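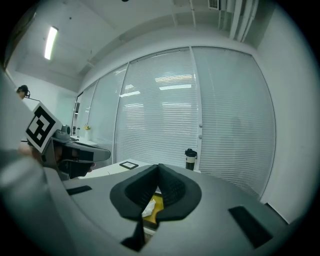 Mouchoir en papier froissé sur une surface jaune.

Rapport d'avancement au bailleur : fonds de garantie pour les petits commerces de Stutden
Période couverte : de janvier à mai
Rédaction : Selvaraj Bhattacharjee, responsable du fonds
Destinataire : Fondation Siriwardena

1. Situation générale

Le fonds a ouvert ses guichets en janvier, avec trois semaines de retard sur le calendrier prévu. Le retard vient de la signature de la convention avec la caisse Rovunberg, qui porte les prêts. Depuis, le rythme des dossiers est conforme à ce qui avait été annoncé dans la demande de financement. À la fin du mois de mai, 20 prêts étaient garantis, pour des montants compris entre 1 000 et 4 000 euros. Les demandes viennent surtout du commerce alimentaire et de la réparation. Les métiers du bâtiment, attendus en nombre, ont très peu sollicité le dispositif.

2. Instruction des dossiers

Le délai entre le dépôt complet et la réponse est de 15 jours ouvrés. L'objectif de la convention était de dix. L'écart tient au contrôle des pièces comptables, que la caisse refait intégralement après nous. Nous avons demandé que ce double contrôle soit limité aux prêts les plus élevés. La caisse a donné un accord oral et la modification écrite est en relecture chez elle.

Les refus sont presque tous motivés par un endettement antérieur trop lourd. Dans quatre cas, le demandeur a été orienté vers le service de rééchelonnement et deux ont redéposé un dossier.

3. Remboursements et sinistres

Les échéances sont prélevées le 5 de chaque mois. Trois emprunteurs ont eu un incident de paiement, régularisé dans le mois pour deux d'entre eux. Le troisième a cessé son activité en avril. La garantie sera probablement appelée, à hauteur de la moitié du capital restant dû, selon l'article 7. Aucune somme n'a encore été versée à ce titre. La provision constituée au départ couvre ce risque.

4. Dépenses de fonctionnement

Les dépenses sont inférieures au budget sur le poste déplacements et supérieures sur le poste logiciel. La licence Plultlow, qui sert au suivi des échéances, a été facturée pour l'année entière alors que nous l'avions budgétée par trimestre. L'effet sera nul sur l'exercice complet. Le détail par poste figure dans le tableau transmis séparément par Mizanur Thambiah.

Le poste à mi-temps prévu pour l'accompagnement après prêt n'est pas pourvu. Deux candidatures ont été reçues, l'une a été retirée. L'annonce a été republiée en mai avec un temps de travail porté à 60 %, sans changement de l'enveloppe annuelle compte tenu des mois non consommés.

5. Suite du programme

Pour le second semestre, nous prévoyons :
- la signature de l'avenant sur le contrôle des pièces ;
- une permanence mensuelle à la chambre des métiers, de 9 h à 12 h ;
- un premier bilan des entreprises financées en janvier et février.

Nous demandons l'accord de la fondation pour reporter sur l'année suivante la part non utilisée du poste d'accompagnement. Une réponse avant l'été permettrait d'en tenir compte dans le contrat de la personne recrutée.

Contact : secrétariat du fonds, Stutden | © Fonds de garantie de Stutden, tous droits réservés | Haut de page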